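Paper piles, and how I keep them off the kitchen table

Mail first. Open it standing up next to the recycling, never sitting down. Envelope goes in the bin right away, flyers too. Whatever is left gets one of 2 words in pencil on the top corner, PAY or KEEP. No third word. I tried "maybe" for a year and it was just a slower pile.

Upright beats flat. Anything lying flat grows. Trays that stack are the worst, the bottom one at our old place in Willasside had a dentist bill in it from two dentists ago. Standing files you can flick thru with one finger. Same goes for cookbooks, manuals, the paperback you're halfway into.

Dusting a file sorter -- dry paintbrush, a cheap 2 inch one, into the slots from the back. Then damp cloth with a drop of dish soap on it. Don't spray, it runs down into the corners and sits there. If it's really greasy (mine lived by the stove) soak in the tub, 70 grams of baking soda in warm water, half an hour, rinse with the shower head.

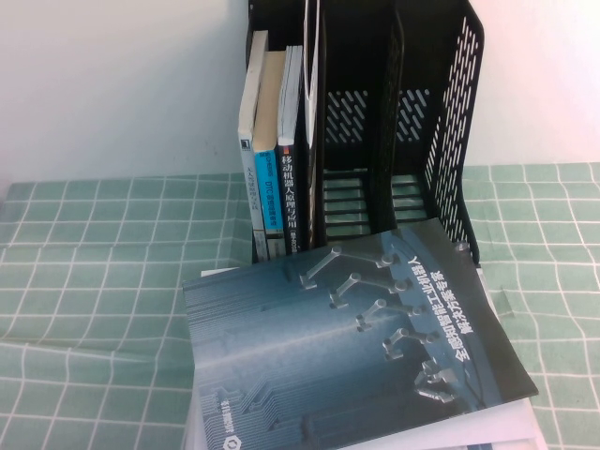
Matilde Frade wrote in to say she gave up on labels completely and goes by color, red folder for bills, blue for school, and her kids put things back now. Might work. I can never remember what green was.

Manuals. Check if it's online before you keep it. Cut off the page with the model number, tape it inside the cupboard door closest to the machine, toss the rest. Warranty slips stay, stapled to the reciept.

Receipts fade. Photocopy the big ones. Keep them out of plastic sleeves and off the windowsill.

Sorter slides around? Dab of rubber cement on each corner underneath, let it dry overnight before you turn it over. Peels off later. On a tablecloth just put a square of shelf liner under.

October is when I empty everything out. Kettle on, radio on, shredder next to me. Takes an evening.

Comments

Nuno Magalhães
Paintbrush tip is great, been using cotton swabs like a fool. What about the sticky stuff from old price labels?

reply from author
Cooking oil, leave it 10 min, then soap. Test a corner frist.

skindwood_jo
We had 400 takeout menus. I wish I was kidding.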